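Manipulación robótica – Apuntes de la práctica 4
Comparación de pinzas y cámaras con materiales flexibles
Versión del 9 de agosto de 2025

1. Objetivo

En las prácticas anteriores se trabajó con piezas rígidas. En esta se comparan dos pinzas, la Gomelik de dedos paralelos y la Bandby de dedos blandos, montadas sobre el mismo brazo Gravbridge. El controlador es el Koster del laboratorio y no se modifica entre pruebas, salvo el límite de fuerza de cierre.

2. Por qué tela

Una pieza rígida tiene una pose y con seis números queda descrita. Una tela plegada no. Su forma cambia en cuanto se toca, los pliegues se ocultan unos a otros y la profundidad medida en las zonas de sombra suele ser mala. Los errores que con un cubo pasan desapercibidos (calibración floja, retardo en la imagen, un cierre demasiado brusco) con tela se ven enseguida.

Como referencia se usa la ejecución humana, vista desde una cámara a la altura de la cabeza. Conviene fijarse en el reparto del trabajo entre las manos: las dos presionan la cortina, una con los dedos abiertos sobre los pliegues y la otra con los dedos juntos, más abajo. Ninguna pinza de dos dedos reproduce bien ese contacto de palma.

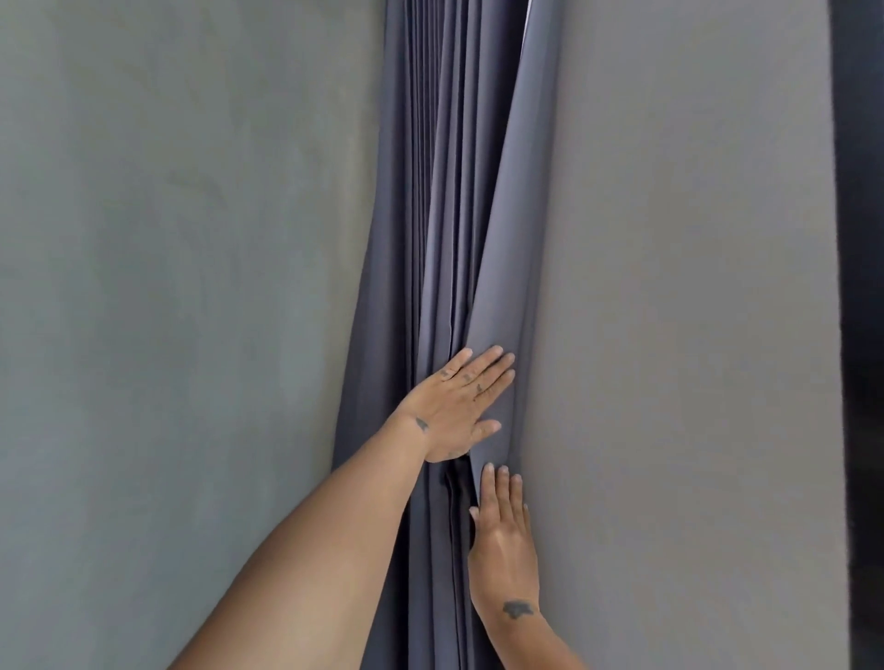
El contacto extendido se aproxima de dos maneras. Con la Gomelik se cierra la pinza y se empuja con el canto de los dedos – funciona en tramos cortos, pero marca la tela. Con la Bandby se apoya el dedo completo y se desliza. La superficie es mayor y la posición final, menos repetible.

3. Cámaras

Se prueban 2 configuraciones: cámara en la muñeca y cámara en la cabeza. La de muñeca pierde la vista del borde cuando la pinza se acerca. La de cabeza conserva el contexto, aunque el propio brazo tapa parte de la tela. En ambos casos se guarda la imagen en color y la profundidad.

4. Procedimiento

Calibrar la cámara antes de montar la pinza.
Hacer 12 intentos por cada combinación de pinza y cámara.
Cortar el intento a los 3000 ms si no se detecta contacto.
Recolocar la tela a mano entre intentos, sin buscar siempre el mismo pliegue.

5. Entrega

Una tabla por combinación, con aciertos, fallos de agarre y fallos de percepción por separado. Si un fallo no se puede clasificar, se anota como dudoso – no se descarta. Los registros del Koster se adjuntan sin filtrar.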